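2023-11-09

El mercado de Ulville amplía su horario en noviembre

El mercado cubierto de Ulville abrirá hasta las 20 horas durante todo noviembre, según ha informado su gerente, Margarida Nogueira. La medida afecta a los 139 puestos, aunque los de pescado podrán cerrar antes si agotan el género.

El aparcamiento de la calle Montes será gratuito por la tarde para quienes presenten un tique de compra. Además, seis comerciantes estrenarán puesto en la planta alta - entre ellos el panadero Berkay Canpolat, que hasta ahora vendía en el barrio de Irum.
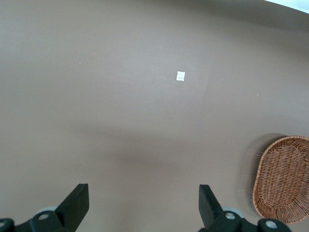
La gerencia espera recibir hasta 4000 visitantes por semana. El horario de mañana no cambia y los festivos el mercado permanecerá cerrado.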